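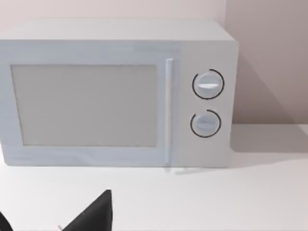
Re: Kitchen corner for September – reheating, leftovers, and the Uveck potluck

Posted by Flor Chambi, September
Print this message | E-mail this message

Hello dear neighbors,

I meant to answer Ilham much sooner, but my sister was staying with us and you know how it is when there are five people in the house and every one of them wants a different breakfast. Anyway, her note is copied underneath so you don't have to go hunting for it.

> From: Ilham Raju
> I have been cooking for one since spring and I still make rice as if the
> whole family were home. By the third day it is like gravel and I end up
> throwing it out, which my mother would never forgive. Does anyone have a
> way of bringing it back? Same question for flatbread and for the lentil
> stew from Milagros's recipe, which sets up like cement in my fridge.
> Also, is the potluck still on at the Guzmán hall, and what should I bring?
> Ilham

Ilham, first of all, welcome to the club. I cooked for six for so many years that my hands simply don't know how to measure out a small pot. What helped me was buying a smaller pot! It sounds silly, but if it doesn't fit, you can't cook it.

Now, the rice. Get it into the fridge soon after supper, spread out in a shallow dish so it cools quickly, and please don't leave it sitting on the stove all evening the way we all used to. I don't keep it to a third day anymore. Whatever I won't eat the next day goes into the freezer in flat little bags, one serving each, and those come back beautifully. For reheating in the microwave, break up the lumps with a fork, sprinkle over a spoonful of water for each cup, cover the bowl with a plate and give it a minute and a half. Stir, then go again until it is steaming all the way through. If it still seems stiff, put the plate back on and let it sit a couple of minutes. Hernán Cáceres swears by an ice cube on top, and I have tried it and it was fine, but then you have to fish out the ice cube.

Flatbread is fussier. A damp paper towel and fifteen seconds will soften it, but you must eat it right then, standing up if necessary, as it goes leathery the moment it cools. I much prefer a dry skillet – medium heat, half a minute a side, wrapped in a dish towel afterward.

As for the lentils, they are supposed to do that! Milagros Ñahui told me she thins hers with hot broth a little at a time and then squeezes in lemon at the very end. Taste it before you add salt, though. I once salted a pot twice and had to give most of it to my brother-in-law, who puts hot sauce on everything and didn't notice. If you are warming it in the microwave, use half power and a deep bowl. Lentils spit.

About the potluck: yes, it is on, at the Guzmán hall, doors at 5:30 and food at six. Ditte Kragh has the key and the sign-up sheet. So far we have two potato salads, a ham, Ditte's rye bread and the cabbage rolls from the Vundska bakery, and not one green vegetable among them. Ilham, if you felt like bringing a big salad or some beans, I would be so grateful. Please put a card next to your dish saying what is in it, especially nuts.

The hall kitchen has an outlet that trips if you run the coffee urn and anything else off the same wall, so if your dish needs heating, warm it at home and carry it over in a towel-lined box or a cooler. A cooler keeps things hot just as well as cold. Hernán brought a pan of baked noodles all the way from Dovmont in one last year, and we burned our tongues on it.

The collection for the new stove stands at $498, and thank you to whoever slipped that envelope under my door. There will be a jar by the coffee.

One more thing and then I'll let you go. I am putting together the recipe booklet again and I am still missing pages from several of you. Handwritten is fine, but please write the oven temperature down. "Until done" was good enough for my grandmother and it is no use to me at all.

With love from a very warm kitchen,
Flor

P.S. Ditte, I still have your blue casserole lid. I'll bring it to the hall.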